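Equipment review: the Sarnus hand-guided teaching kit
Reviewed by Higinio Galindo for the Gresaseck Equipment Library
Friday, September 17, 2021

The Sarnus kit allows an operator to show a two-fingered robot arm a task by moving a matching handset. Each demonstration is stored with the view from a small camera at the wrist. The Library had the kit on loan for 12 working days in August and used it for sorting and tidying work on fabric-covered surfaces.

Setting up

Assembly is well explained and needs one person. Pairing the handset with the arm failed twice on the first day, and the printed guide offers no help with this – the answer was found in the Ponce software notes, under a heading on power saving.

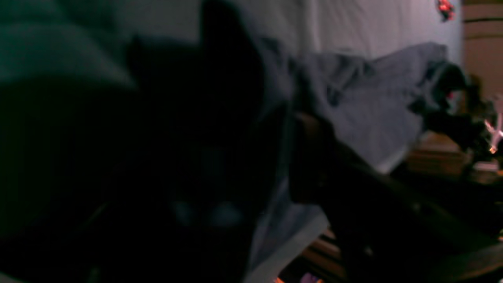 Once paired, the handset follows the hand closely. Small turns of the wrist are passed on well. Long reaches are less comfortable, and operators new to the kit tended to stop halfway and take a fresh grip, a habit that is then recorded along with everything else. A pause button on the handset would be welcome.

Demonstrating with cloth and small objects

Members of staff recorded 208 demonstrations. Soft goods proved the harder part of the work. An operator cannot feel through the handset how much cloth has been gathered, and must judge it by eye. Hard items such as tubes and hand tools were easier to line up between the fingers. The Library asks that knife blades be drawn in before any lesson in which the knife is to be lifted; the guide is silent on the matter.
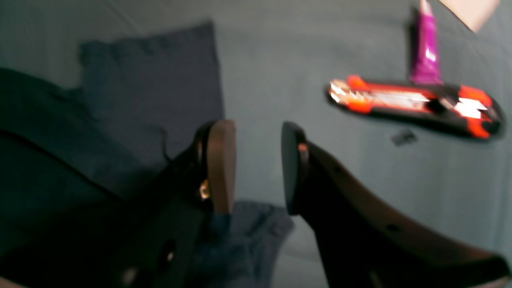 Reviewing and storing recordings

The Ponce viewer plays each lesson at full or half speed. Trimming is simple, but deleted lessons cannot be recovered. The supplied drive holds 3,000 short recordings. Export to the older Clekow format took 28 minutes for the full set and should be left to run overnight where possible.

Recommendation

The kit is approved for general loan to members who have attended the induction session. It is not advised for work that depends on a light touch – the Library will look at the handset again if Sarnus adds force feedback.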